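Semaan has had the 3 bedroom rental on the Trinier road for two summers now, and the owner is still learning. "First season I thought it was just keys and sheets," she told us when we rang. Busy changeover day, phone on speaker. Bookings go through Jandgate, mostly familys, mostly a week at a time.
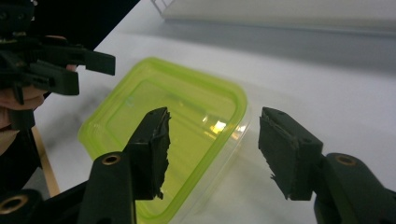
Repairs are the part she underestimated. Winter is for paint, June is for whatever guests find first. She keeps a running list – anything worn and frayed along an edge goes on it before it tears any further. "Small stuff. But they put it in the reviews."

Price stays put, 294 a night, linen included. Would she buy another one? Laltitz maybe, closer to the beach. "Ask me in September," she said, then had to go – guests at the gate, an hour erly.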